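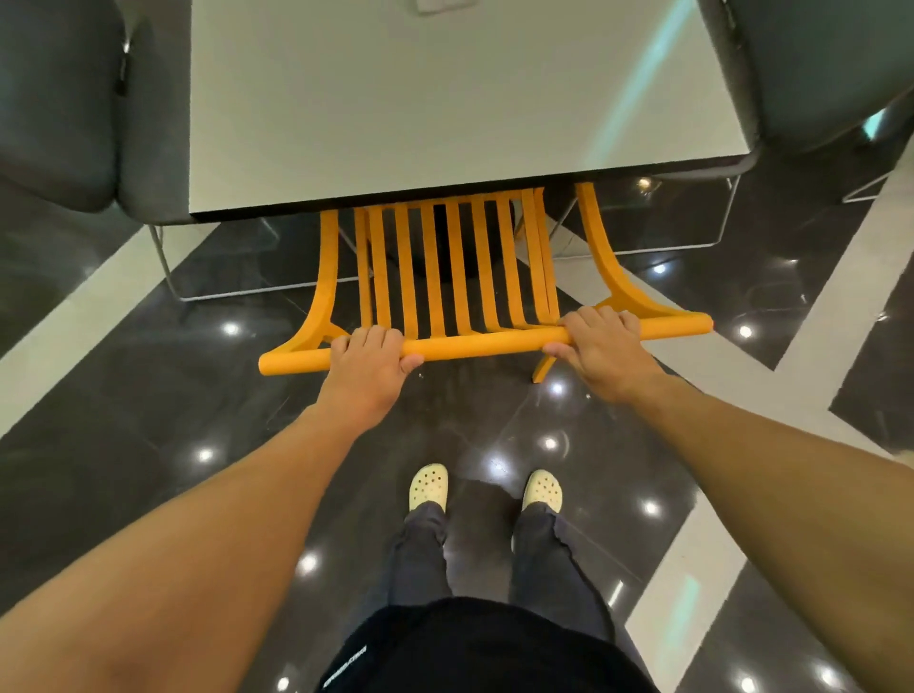 Amado Ocampo lo resumió así en una de las primeras reuniones: una biografía mal fechada se copia veinte veces antes de que alguien la corrija, y para entonces ya no hay quien sepa de dónde salió el error. De esa observación nació la forma de trabajar de Malunero.

Quiénes somos

Malunero es una editora de fichas biográficas. Preparamos y mantenemos perfiles de músicos, actores, deportistas, escritores y gente de televisión, sobre todo del ámbito hispanohablante. Nuestro archivo reúne 1517 perfiles publicados. Algunos son largos y otros apenas ocupan dos párrafos, según lo que se haya podido comprobar.

Empezamos como un boletín de efemérides que se enviaba por correo cada mañana a las 7:30. Los lectores pedían más datos sobre las personas que aparecían en él, y el boletín acabó convertido en un archivo. Todavía se envía, ahora con el nombre de Hurkis, y la suscripción sigue siendo gratuita.

Qué hacemos

Cada ficha recoge el nombre completo, el nombre artístico si lo hay, la fecha y el lugar de nacimiento, la formación, la trayectoria y una lista de obras o resultados. Cuando dos fuentes dan fechas distintas, publicamos las dos e indicamos de dónde procede cada una. Si solo conocemos el año, ponemos solo el año.

No publicamos estimaciones de patrimonio. Tampoco direcciones, datos de hijos menores ni relaciones sentimentales que la propia persona no haya hecho públicas. La estatura aparece únicamente en los perfiles de deportistas, tomada de la ficha de su club o federación.

Cómo trabajamos

En la redacción somos 18 personas, entre documentalistas, redactores y correctores. Un documentalista abre la ficha y adjunta las fuentes, un redactor la escribe y un corrector que no ha intervenido antes la revisa. Las fichas de personas en activo se repasan una vez al año, a partir de febrero. Las demás se actualizan cuando aparece material nuevo.

Para gestionar las fuentes usamos Korkeck, un programa propio que guarda el origen de cada dato y la fecha de consulta. Los clientes con licencia pueden ver ese historial completo.

A quién servimos

Trabajamos con 34 medios y editoriales que utilizan nuestros perfiles en agendas, necrológicas, programas de mano y fichas de reparto. También atendemos a bibliotecas y centros de enseñanza, con una tarifa reducida. La colección Macapagal, dedicada a intérpretes de radioteatro, se puede consultar sin registro y contiene por ahora 22 perfiles.

Correcciones

Si aparece usted en el archivo y hay un dato equivocado, escríbanos desde el formulario de contacto con el enlace a la ficha y, si es posible, un documento que lo acredite. Los familiares y representantes pueden hacerlo también. Las correcciones aceptadas se anotan al pie del perfil, con la versión anterior del dato.

Las solicitudes de licencia y las propuestas de nuevos perfiles se reciben en el mismo formulario, en el apartado «Redacción».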